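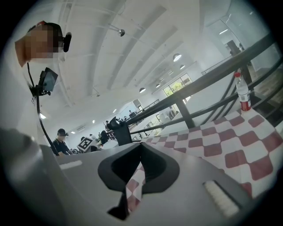 Call for participants: does a kitchen gadget save you any time?

Loritz is looking for people who cook at home and who don't believe what it says on the box.

We are a small consumer testing group. For four weeks starting in May we want 50 households to cook their normal dinners with and without the usual time-savers: garlic presses, avocado slicers, egg separators, electric choppers, the thing that cores an apple and cuts it into wedges in one push. You will write down how long you spent, including the washing up. The washing up is where we have our doubts.

Most claims about saved minutes come from the people selling the item. They time a trained cook peeling one clove of garlic, and they stop the clock before the press goes in the sink. We have read a good deal of this material and we don't think much of it. We may be wrong. If the choppers win, we will print that the choppers win, and a few of us will have to apologize to our relatives.

Who we want

Adults who cook dinner at home at least 3 nights a week. You do not need to be a good cook. We would like to hear from people who cook for one, because most of these tests assume a family. We also want people with sore hands or weak grip, since a tool that saves a healthy person nothing may still be worth having for somebody else, and an average hides that.

You should own a timer of some kind, and a phone is fine. You should be willing to use an ordinary knife on the nights we ask you to.

Who we don't want

Anyone who works for a company that makes or sells kitchen goods, or who gets paid to talk about them online. Anyone who has already made up their mind and wants to prove it. We get plenty of letters from people who hate gadgets, and their opinions are no better tested than the advertising.

What you will do

Week one: cook as you always do and fill in the log sheet. Don't tidy up your habits for our benefit.

Weeks two and three: we send you a box with 4 gadgets in it. On the nights marked in your log you use them, and on the other nights you leave them in the drawer. The marked nights are picked by lot. Please don't swap them around to suit the menu. We can usually tell, and then we have to throw out the whole week.

Week four: use whatever you like, or nothing. We want to see what you reach for once we stop telling you. On the last Monday there is a phone call, 2 questions on paper beforehand, and you are finished.

The log takes a few minutes a night. We would love to say it takes no time at all, but that is exactly the sort of claim we are complaining about. By the third week people get sick of it. Write down that you got sick of it and skip the night. A blank line is more use to us than a guess made on Sunday.

What you get

A $50 grocery card, sent after the final log comes in. You can keep the gadgets or mail them back in the same box, postage paid. No bonus for liking them. You also get a copy of the results before they go on our website, with your own numbers marked so you can check that we copied them correctly.

Travel is not needed. The one exception is the short introduction at the Bako Street hall, 6:30 in the evening, for those who live close by. Everyone else gets the same talk as a printed sheet, and the sheet is shorter.

Who pays for this

You should ask this of any study. Ours is paid for by subscriptions to our newsletter, Cinder, and by a grant from the Prirkitico Fund, which does not sell anything and does not see the results early. We buy the gadgets in regular stores at the regular price. Makers have offered us free ones and we have said no. If that ever changes it will be printed at the top of the report, in the same size type as everything else.

What we can't promise

Fifty households is not many. It should be enough to spot a big difference and it won't be enough to spot a small one. If the result is a muddle we will say it is a muddle. We also can't promise your name gets drawn, as more people usually apply than we have boxes for. We try to get a mix of ages and kitchen sizes, and after that it is luck.

How to apply

Write to the Loritz study desk through the form on our contact page. Tell us how many people you cook for, what you cooked the last 3 times, and the gadget you own that you use least. Leave out the reasons you would be a great participant. Applications close when the list is full, and you will hear from us either way.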